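Sorting the odds-and-ends bin

Every workshop ends up with one bin that takes whatever has no other home. Mine got to the point where I bought new glue three times in a year with a good tube already in there.

Empty it completely. Spread an old sheet on the floor, tip everything out and wipe the bin down while you have the chance. Start with the big items and leave the small stuff for last.

Put like with like before you decide what to keep. Flat boxes and packets go in one pile – they hide under everything else and are the first things to get crushed. Anything you haven't touched since June can go to the shed or out the door.

Keep a second bin of the same size next to the first. Move things across as you check them and you won't have to handle anything twice. I do mine every 7 weeks, and it takes less than an hour.

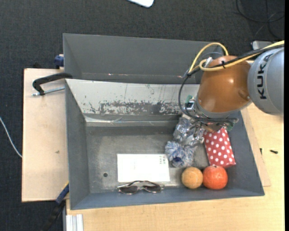
Old bins don't need replacing when the coating starts to go. Scrape off the loose bits, wash with dish soap, dry well, and keep anything you care about off the bare patches. A piece of cardboard cut to fit the floor is enough. Cut it a little short so you can get a finger under it.

Small hardware should never go in loose. Use jars with lids.

Comments

Agathe Besnard
I use old baking sheets for the sorting part. Easier to pick up than a sheet full of screws.

gastiline_fan
Do you label the jars on the lid or the side?

Prirko
Side for me. My shelf is too high to see the lids.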